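Notebook, June - sourdough starter, jar 4

Fed at 9:40, rye and water by weight. Bushra Arain says the Tulladel flour is thirstier than the old stuff, and I have decided to believe her until it costs me a loaf. The jar smelled of apples and, faintly, of gym.
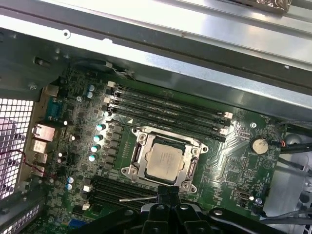 Checked again at noon. Up by a third, then sulking. The kitchen thermometer says 24, but it has also said that with its probe in the fridge, so take that as an opinion.

Baltasar Lozano's method (copied off the Jamau bag, he denies this):

1. Discard all but a spoonful. I kept two, out of sentiment.

2. Stir in 272 g of flour and water, mixed. He stirs clockwise only - no comment. 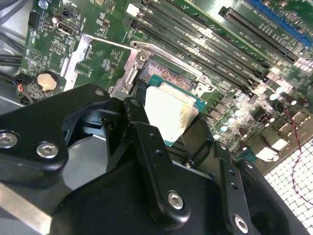
CPU in its socket, green board.

3. Rubber band at the starting level. Mine snapped and went behind the stove, where it has company. 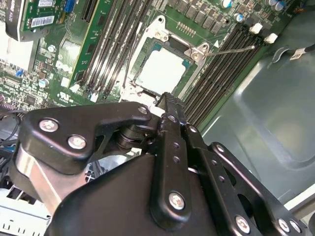
4. Leave it alone. Opened the lid at 2:15, 2:40 and 3:05.

By 5:30 it had doubled, with big lazy bubbles along the glass. Bake tomorrow if it holds. Bushra wants the discard for crackers. Ask her for the tin back as well, the one from Brekdale with the dent.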